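Itero Opens Repair Counter in Gummont, Invites Residents to Bring In Whatever Is Rattling

Former shoe store on Campos Street will fix small household goods for a flat fee, or at least tell you why it can't
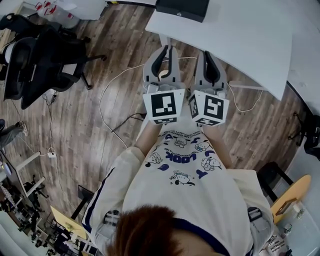
GUMMONT, November – Itero, the household repair company best known for its mail-in toaster service, will open its first walk-in counter this month at 342 Campos Street, in the space that was a shoe store for as long as most people in Gummont have owned shoes. The company has kept the sloped fitting stools. Customers are welcome to sit on them while they wait, and no one will measure their feet.

The counter will accept lamps, fans, toasters, kettles, clocks, radios, hand mixers, zippers, umbrellas and what the company's paperwork calls "other." Most repairs will be done for a flat fee of $7 plus parts. If an item cannot be fixed, the fee is returned and the customer receives a short written note explaining what went wrong with it. Itero considered calling this note a diagnosis. Testing showed that people found the word alarming when applied to a blender.

"Everybody has a drawer, or a closet, or in some cases a garage, where things go to wait for a repair that was never going to happen," said Milagros Manzano, founder of Itero. "We would like to see the contents of that drawer. Please bring them in a box, and please take the batteries out first."

Manzano started Itero at her kitchen table after paying more to ship a broken toaster back to its maker than she had paid for the toaster. The maker sent her a new one and a survey. She fixed the old one herself with a paper clip and a library book, and it still works, though it has opinions about bagels. Word got out, mostly through her sister, and strangers began mailing her their appliances. The mail-in service has now returned 1000 working toasters to their owners, along with a large quantity of crumbs, which the company says were not sent back unless requested.

The move to a storefront follows a long search. The company looked at a former bank, which had a vault and a rent to match, and a former bakery, which smelled wonderful and had no outlets. The shoe store had good light, a back room with shelving to the ceiling and a landlord who asked on the first visit whether anyone could look at his desk fan. The lease was signed the same afternoon. The fan is ready for pickup.

How the counter works

Customers bring an item to the front, describe the problem and receive a numbered tag. They are encouraged to describe the problem in their own words and to make the noise if there is a noise. Staff have been trained to listen to the noise without making a face. A lamp or a zipper can often be done while the owner waits. Anything with a motor will usually stay overnight, and clocks will stay until they have kept time for a full day without supervision.

Itero will not take televisions, microwaves, anything that runs on gasoline or anything currently smoking. Items that were smoking in the past are fine. The company also asks that customers not bring in something belonging to a spouse or roommate as a surprise. This policy was adopted during the mail-in years and will not be discussed further.

Parts are charged at cost and shown to the customer before they are put in. Old parts go back in a paper envelope. Some people like to keep them. One mail-in customer wrote to say he had framed a thermostat.

The Kirnero shelf

Along the back wall, the counter will house the Kirnero shelf, a lending collection named for the model of hand-crank coffee grinder that was its first item. Residents can borrow tools and odd gadgets for up to two weeks, including glue clamps, a soldering iron, a sewing kit for heavy cloth and a device for pitting cherries that has been borrowed often and returned, each time, with the same cherry pit inside it.
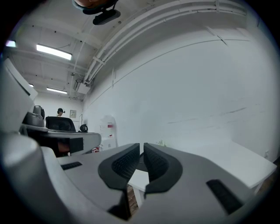
Borrowing is free with a library card. There are no late fees. Overdue borrowers will receive a polite postcard, followed by a less polite one. The company has written both and is rather proud of the second.

Donations to the shelf are accepted during opening hours, with the exception of fondue sets. The shelf has enough fondue sets.

Evening classes

Beginning next month, the counter will also hold evening classes for anyone who would like to do the work themselves and stop paying Itero for it. "My accountant raised this point," said Manzano. "I told her that most people who take a class on rewiring a lamp will come back with a lamp. She asked whether I had any numbers on that, and I said I'd get back to her."

The first set of classes covers lamp cords, stuck zippers, wobbly chairs and how to open a plastic case without breaking the little tabs. The last of these is offered twice, on the assumption that everyone will break the little tabs the first time. Class size is small, and each student should bring one broken item and one that works, for comparison. Long sleeves should be rolled up and necklaces left at home.

A longer course on sewing machines is planned for spring. It will be taught by Manzano's aunt, who has agreed on the condition that nobody touch the tension dial until she says so.

A word about the sign

Residents have asked about the sign over the door, which at the time of this release still reads "SHOES." Itero ordered a new one. It arrived spelled "ITREO," was sent back, and is now understood to be on a truck. Until then, customers should look for the shoes. Three people have already come in for loafers and one of them left behind a radio, so the company does not regard the situation as urgent.

Opening day

Doors open at 9 a.m. The first item through the door will be repaired free of charge, whatever it is, within the limits described above regarding smoke. There will be coffee, ground by hand on the original Kirnero by whoever is standing nearest to it, and toast, made in a rotating selection of repaired toasters. Guests may notice some variation in the toast.

Parking is available behind the building. The meter at the far end has been broken since summer. Itero has offered to fix it and is waiting to hear back from the city.

About Itero

Itero repairs small household goods by mail and, as of this month, in person. The company is based in Gummont and is owned by its founder. The mail-in service will continue as before, and customers are reminded to empty the crumb tray.

Press contact

Milagros Manzano, Itero, 342 Campos Street, Gummont. Reporters are welcome to visit the counter during opening hours and may bring one item each. The office phone is under repair; please write or stop by.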